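Re: [slowtravel] Two nights in Codora or push on to Bamomier?
Thursday, January 16, 2020

On the list last night it was written:

> We land late and have 9 days in all. The plan so far is to
> pick up the car, sleep in Codora, then drive straight through
> to Bamomier on the coast. Is the inland road OK for nervous
> drivers? And is it worth stopping in Kazmi or is it just a
> place to get gas? We don't need nightlife. We do need
> somewhere to do laundry at some point.

We did this trip in August, in the other direction, so turn everything below around where needed.

The inland road is fine. It is two lanes most of the way and the surface is good until the last stretch before Kazmi, where they were resurfacing when we went through and had a stoplight for one-way traffic. I don't know if that is finished. There are no real drop-offs. The trucks go slowly uphill and people will pass you in places where I would not, but if you keep right they leave you alone. Do not take the shortcut the GPS offers after the reservoir. It saves a few minutes on paper and it is gravel.

> Is it worth stopping in Kazmi

Yes, for lunch at least. We stopped for gas and ended up staying the night. The old part is small and you can walk it in an hour. There is a covered market that closes at 2, and a coin laundry on the street behind it that takes cards. We did two loads while we ate. The place next door does a set lunch with soup, a main dish and coffee, and the soup was better than anything we had on the coast.
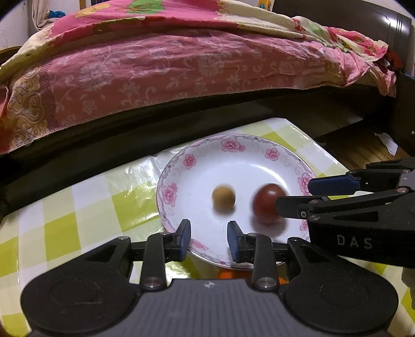

Plate and grippers, blue pads on the fingers.

Parking in Kazmi is free outside the walls. Inside it is residents only and they do tow, we saw it happen to a rental.

As for Bamomier, I would give it 4 nights and no more. The beach is long and clean but the town is mostly apartments, and the restaurants along the front all have the same menu. Go two streets back for dinner. Our room was up a steep hill, so check the map before you book if stairs or hills are a problem for anyone. We paid 530 for the whole stay with breakfast, but that was high season and you should do better.

If you have a spare day, the boat to Tremora is worth it. It leaves in the morning and comes back late afternoon, and it does not run in wind, so don't save it for your last day like we did the first time. Take food. There was one snack bar on the island and it was closed when we got there.

> sleep in Codora

One night is enough if you land late. Ask for a room at the back, the buses start early. The car rental desks at the airport close before the last flight gets in, at least ours did, so call and ask what they do with late arrivals. We had to take a cab in and go back for the car the next morning.

I still have the bus and boat timetables as PDFs from the summer. They will be out of date but the pattern is probably the same. Write to me off list if you want them.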